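Dell desktop board, used, in case. Lot 9 from the Plokel clearout. Comes with CPU, no heatsink.
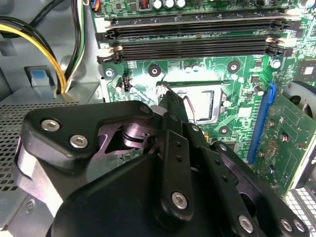
Memory slots are mostly yours to fill, bring your own sticks. There are four long ones above the socket. Sold as is, $50.

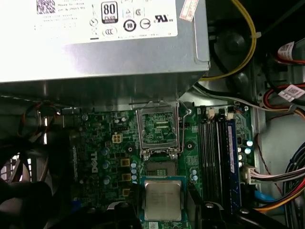

80 PLUS power supply, label side. Socket frame open.

Pins looked over before packing, cap goes on for shiping. Thermal paste not inculded.

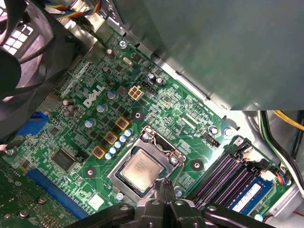 Costache asks if the board ships without the case. No, sorry, whole thing or pickup at Watard.

Pickup until June. Returns 9 days.
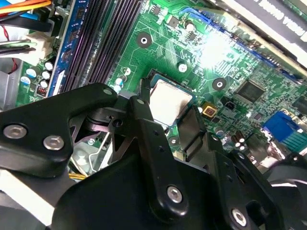
CPU at the socket, memory slots upper left.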